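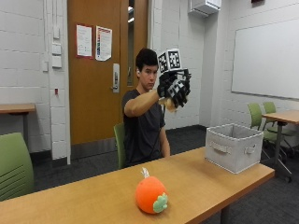 Marker glove: hand pose jumps when wearer curls fingers, demos useless?

Posted by Halldóra Østergaard in Teaching by demonstration
Tags: glove, fiducials, hand tracking, pick and place

Hi all, bit stuck and need this sorted before the end of June.

We're recording pick and place demos by hand. One person sat at a table, soft toy goes into an open fabric bin, over and over. Right hand only. Black glove with square markers on the segments, plus a marker cube on the back of the hand for the wrist pose. One fixed camera. No depth. Output gets mapped on to a two-finger gripper later on, so I don't need every joint, just wrist pose and how open the hand is.

Trouble is this. Hand flat and still, lovely. As soon as the fingers curl forward to grab, finger markers drop out (fine, expected) but the wrist pose ALSO flips. Like the cube has rolled over by 50 degrees for a few frames and then back. When I replay it on the arm it twitches just before the grasp, which is the exact bit I care about.

Tried so far:
- reprinted all the markers on matt paper
- more light
- turned smoothing right up. Twitch gets smaller but then the grasp comes late and the gripper shuts on air
- different wearer, same thing

Got 42 demos recorded already and would rather not bin them. Is it the camera, the cube or my maths? Using the tracking part of Claltasel, mostly default settings. Sorry if this has been asked, search on here is hopeless.

3 replies

Aurélien Pruvost
Get a second camera. One is never enough for hands.

Seo-ah Woo
Had nearly this. Probably your maths, or the defaults anyway, not the cube.

A single flat square seen more or less face on has two poses that fit it almost equally well. Solver picks one, noise tips it to the other, you get a flip. Classic. A cube is meant to fix that as you normally see two or three faces, but only if you solve ALL the visible corners together as one rigid body. Check whether yours does each face seperately and then averages, or takes the biggest face. Ours took the biggest. When the hand turns in to grasp, one face ends up square on to the camera and off it goes.

So:

1. Measure the cube properly. Where each marker sits on each face, not what the drawing says. Ours was a hair out on one side and that alone gave a wobble.
2. One solve, all corners, start it from the previous frame's pose.
3. If only one face is visible, work out both candidate poses and keep the one nearer the last good frame.
4. Throw out any frame where the reprojection error shoots up. Leave a gap, fill it after. Don't smooth over a bad pose, you just smear it into the good ones either side.

Then the fingers. For a two-finger gripper I'd not bother with the joints. Take thumb tip to index tip when you can see both, hold the last value when you can't. We ended up with a simple open/closed label on top, marked by hand while scrubbing through the video. Boring but 70 clips took me one afternoon and a pot of tea.

Do you still have the raw video for the 42? If so you needn't rerecord, just reprocess. If you only saved the poses then you can still do 4 by hand but it'll be grim.

Also check which way the wearer's arm crosses. With the forearm coming across the chest the cube can end up side on to the lens. Moving the camera up a bit so it always gets two faces helped us more than extra light did.

Josiane Sabatier
Agree with Seo-ah on the joint solve. Two things to add, quickly as I'm between meetings.

Check the cube isn't moving on the glove. When you make a fist the fabric over the back of the hand pulls tight and anything mounted on it tilts. Won't be 50 degrees but you'll see a few, and it happens at the same moment as your flip so easy to mix the two up. Stiff plate under the cube, strap round the palm.

And have the wearer start each demo with the hand up, held still for a couple of seconds, fingers just a little bent. Gives you a clean starting pose and a place to cut. We tell people to lift the forearm, wait, then reach. Saves ages later on. Get them to do it at the end too.

Wouldn't rush into a second camera. Then you've got syncing and extrinsics to worry about and you'll lose a week.

Halldóra Østergaard
Raw video is all there, phew. And yes, it was picking the biggest face. Changed to the single solve and ran three of the old clips, flip gone in two of them. Third still has it where there's only one face showing, so doing the two candidate thing tonight. Will look at the plate aswell, the cube does rock a bit if I push it with a finger. Thanks both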